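Gripper Trials: Flat Pads and Soft Goods
Posted in: Lab Notes / Hardware / Grippers
February
By Cecilia Sulemana

We spent most of the month comparing two sets of fingers for the arm in the back bay. The first set is the Vendberg wide pad, a flat paddle about as plain as a finger can be. The second is the Dulach narrow tip, which has a ribbed face and a slight hook at the end. Both bolt to the same wrist, and both run on the Tikau controller without a firmware change. The question was which one to leave on for the tidying tasks, where the arm clears small household items from the top of a cabinet and puts them away.

The log holds 2053 grasps. We stopped the narrow tip early, at 570, after one of the ribbed faces began to peel. All the rest were done with the wide pad, so the totals should not be set side by side without looking at the rates. Each attempt was scored by hand as held, slipped or missed. A grasp that moved the item but still lifted it was scored as held, with a note.

Items were swapped between runs but stayed in the same general classes: something soft, something rigid and round, something thin and crinkly. The gray cabinet was used for all of it. Its top has a small raised lip at the front, and the wide pad caught on that lip several times in the first week, before we raised the approach height for anything near the front edge.
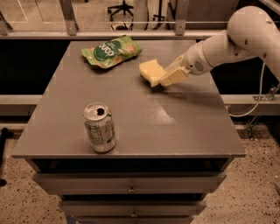

Wide pad on the sponge, with the can and the snack bag left for later in the list. The fingers close from above and below, and the sponge hangs at a tilt with its free end toward the cabinet top.

Acheampong wrote in after the first draft of this page went up and asked why we had not fixed the grip force for every item: "If the controller is choosing the force, you are testing the controller as much as the fingers. I would want one run with the force locked before I believed either set was better." The same message asked whether the pads had been cleaned between items, as snack bags can leave a film of oil that changes the friction.

The force question is fair. For the main log we let the controller pick, mostly to match how the arm is used the rest of the week. We have since locked the force and repeated 600 of the wide pad grasps, and those are included in the total. The sponge results hardly moved. The can results got worse, with more slips on the turn toward the drawer, and the bags came out mixed. We have not done the same with the narrow tip and will not until the new faces arrive.

As for cleaning, the pads were wiped at the start of each session and not between items. That has changed. There is now a cloth and a bottle next to the stop button, and the log sheet has a box to tick.

Some notes on each class of item, for anyone setting up something similar.

Sponges are forgiving. Either set of fingers will hold one almost anywhere along its length. The trouble comes at the release, where a soft block grabbed by one end tends to swing and land off target. Moving the grasp point toward the middle helps, but then the wide pad needs more clearance underneath. We settled on an end grasp with a slow lower.

Cans depend on what is inside. An empty one dents under the default force, and a full one wants more than the default. The narrow tip was better here while it lasted, because the hook gave it something to bear on below the rim.

Snack bags are the hard case. A bag lying flat gives the lower finger nothing to slide under. The wide pad does best when it comes in at a folded corner, and the planner finds that corner less often than a person would. Most of our misses are bags, and most of those were planned at the center of the label.

The wide pad stays on for now. It holds soft items well and has shown no wear we could measure. We also want to try the camera at a lower mount – glare off the painted top throws off the depth reading in the late afternoon, and a few of the missed grasps at 4 p.m. look like they started there.

The log sheets are in the Vendberg folder on the shared drive, one file per session. The narrow tip sessions are filed separately under Dulach. Replacement faces are on order.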